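Tips for running a simulated kitchen on a home workshop computer

I keep this page for people who teach a robot to do kitchen work in software, in the evening, with one computer and not much money. My control program is called Trorketti. It is small and it has many faults, but the advice should be useful with other tools also.

Name your coordinate frames before you write any motion. I use four: room, base, wrist and camera. Each name goes into the variable, so a point measured from the wrist cannot be mixed with a point measured from the base without me seeing it. Before this habit I lost a whole Friday to one wrong sign.

Write angles in degrees in the settings file and convert them in one place only. A joint limit of 179 is easy to check by eye. I stop at 179 and not at 180, so that the wrist does not jump from plus to minus when it passes the end.

Start the planner with a time limit. Mine is 90 seconds for a full reach over the counter. If there is no path by then, move the base a little and try again. More time helped me very rarely.

Keep a margin around thin objects. Seidel, the collision checker I use, treats everything as boxes, and a thin object that lies diagonally gets a box much too big. Turn the box with the object, or the arm will refuse to go near it.

Save the random seed with each run. My log folder has 113 runs from January, and the first ones I cannot repeat, for I did not write the seed. Put it in the file name – you will not open the file to look.

Do not train the detector only with clean colors. Change the light, the wall texture and the tiles between runs. I used a texture pack named Fadex, and after 120 variations the detector stopped taking grout lines for the edge of a counter.

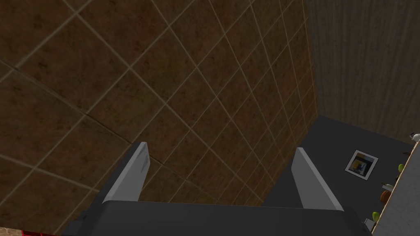
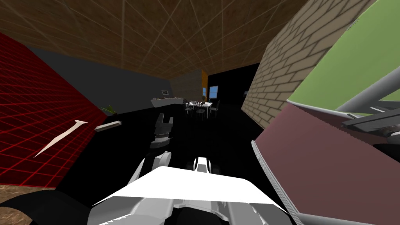
Camera tilt is the subject on which I receive the most letters, most of them through the Jandness message board. A program that assumes the floor is at the bottom of the view will fail as soon as the camera rolls to one side. In the second view the wood-textured ceiling goes across the whole top and the beige brick wall rises in a steep diagonal, so "up" must come from the camera pose and never from the rows of the picture. The wrist view needs the same care. In the first one the two light gray fingers stand before the brown tiles, and the counter with its small round objects enters only from the right side. I mask out the fingers first, then rotate the points into the room frame, and only after this I look for flat surfaces. When you do it in the other order, the fingers become part of the counter.

Check the mask again after each change of the gripper model. A finger only a little longer will stick out of the old mask, and the planner will see an obstacle that travels with the hand.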